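Unit 6: Shutter Speed, Buffer and Burst Shooting
Course notes, Posar evening program. Instructor: Špela Todorova 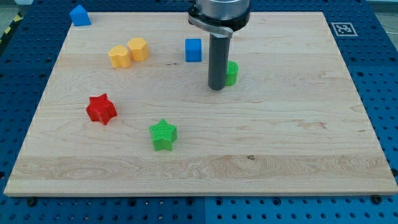
6.1 Terms

Burst rate is the number of exposures a camera makes per second with the shutter button held down. Buffer depth is the number of exposures it can hold in memory before the rate drops. Write speed is the rate at which files move from the buffer to the card.

6.2 Buffer depth in practice

A camera with a 420 MB buffer, saving raw files of 14 MB each, holds 30 frames if nothing is written out. Cards are written to during the burst, so the usable figure is higher. A slow card brings it back toward 30.

Lossless compression makes files smaller, but the size varies with subject detail. Foliage and gravel compress poorly. Clear sky compresses well.

6.3 Shutter speed limits

The shutter speed must be shorter than the interval between frames. At 10 frames per second the interval is 1/10 s, and part of it is taken up by the mirror and shutter mechanism. For moving subjects use 1/500 s or faster — this also keeps exposure time from limiting the burst rate.

Continuous autofocus may lower the rate further, mostly in dim light or with a lens stopped down during focusing.

6.4 Exercise

Set the camera to manual exposure, raw only, lens at 50 mm. Hold the shutter button until the rate drops audibly. Record the frame count, then the time until the card light goes out. Repeat with a second card.

Hand in both sets of figures by Wednesday. Kastriot Obradović has the loan cards.

Reading: Matić, course reader, chapter on memory cards.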